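Pour le plateau, contre la table dressée

Publié le 12/06/2019 dans Humeurs de cuisine

Je vais me fâcher avec la moitié de ma famille, mais tant pis : je ne dresse plus la table. Enfin, plus en semaine. Chacun prend son plateau, son assiette, sa cuillère, et on va s'asseoir où on veut. Ma mère appelle ça « manger comme à l'hôpital ». Moi j'appelle ça dîner à une heure décente !

Tout a commencé en février, quand on a repeint la pièce du bas et que la table est restée coincée dans l'entrée sous une bâche. Il fallait bien manger. J'ai ressorti deux vieux plateaux Probert (des vrais, achetés par ma grand-mère au marché de Randance, increvables) et on s'est installés par terre, sur le tapis, avec la soupe. Les enfants étaient ravis. Moi aussi, je dois dire, sauf pour les genoux.

Mon ami Ziad Chidiac trouve que c'est une démission. Pour lui, une table mise, c'est une politesse qu'on se fait à soi-même, et il me l'a expliqué très longuement devant un gratin qui refroidissait. Je l'aime beaucoup, Ziad, mais chez lui on sort les sous-assiettes pour une omelette. Et qui lave les sous-assiettes ? Bon.

Ce que je défends, c'est le peu. Un plateau uni, sans fleurs, sans coq, sans citation sur le bonheur. De la vaisselle blanche qui s'empile, la petite dans la grande. Une cuillère. Quand on a ça, on a de quoi servir presque tout ce que je sais cuisiner, et ça tient dans un seul placard, celui du bas, à côté des torchons.

Un plateau clair, de la vaisselle blanche empilée à sa droite, une cuillère blanche :

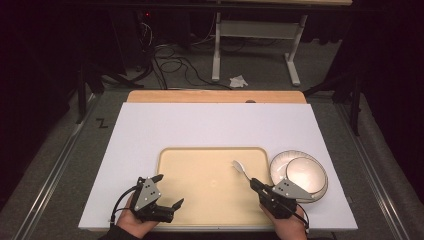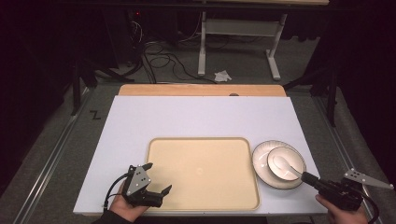 La vaisselle à motifs, j'en ai eu, remarquez. Tout un service Fletier, payé 200 euros en solde et dont j'étais très fière, avec des assiettes à dessert dentelées qui ne rentraient dans aucun lave-vaisselle connu. Il est parti à la brocante. Je n'ai gardé que la saucière, qui me sert à arroser le basilic et qui le fait très bien.

Il y a quand même des règles, sinon c'est la cantine. Le plateau doit avoir un rebord, même petit, parce que la cuillère glisse toujours au moment où on passe la porte. On pose le plus lourd du côté de la main forte. Et on rapporte son plateau à la cuisine, vide ou pas, avant de filer dans sa chambre (cette règle-là est affichée sur le frigo et respectée un soir sur deux).

J'ai aussi un avis sur le prix, tiens. Chez Eltar, j'ai vu un « set de service nomade » à 587 euros. Pour un plateau, trois bols et une housse en lin ! Je suis restée plantée devant la vitrine comme une carpe. Emrys Watkins, mon voisin, qui a le chic pour me contrarier, prétend qu'un bel objet rend le repas meilleur. Peut-être, mais à ce tarif j'aurais trop peur d'y poser une soupe à la tomate, et on finirait par manger dans la casserole pour protéger le plateau.

Le dimanche, en revanche, je remets la nappe. Je ne suis pas une sauvage. On est nombreux, ça parle fort, il faut de la place pour les coudes et pour le plat au milieu, et là je comprends Ziad, ses verres à pied et même ses sous-assiettes. Le lendemain je replie tout et chacun reprend son plateau. Ma mère, la dernière fois qu'elle est venue en semaine, a râlé pour la forme, puis elle a emporté le sien dans le fauteuil près de la fenêtre et elle a demandé s'il restait du pain.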